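CLURHAM STUDENTS TAKE ON LAUNDRY AT AUGUST ROBOT CONTEST

For immediate release

CLURHAM - Folding clothes. Easy for people, hard for robots. The Clurham High robotics club is entering the cloth handling event at the Pestine Challenge this August, its first time in that catagory. Two grippers, two student drivers, blue plaid for practice.

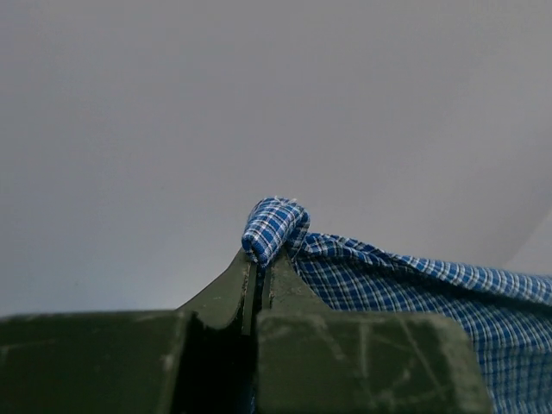
Practice runs after school until 6 p.m. in the Rafferty Building. The club has logged 352 practice grabs since spring and keeps a record of every one, good or bad. Teams score for picking up cloth, holding it, and laying it flat. Dropped cloth costs points. Plillville won last year and is back to defend.
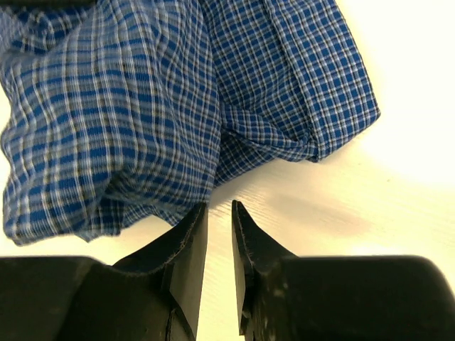
Brendan Ó Briain said the collar is what worries him most, and that he would take a slow clean fold over a fast one "any day of the week." Students write there own code. Open practice for families, 4 p.m., doors on the parking lot side. Free.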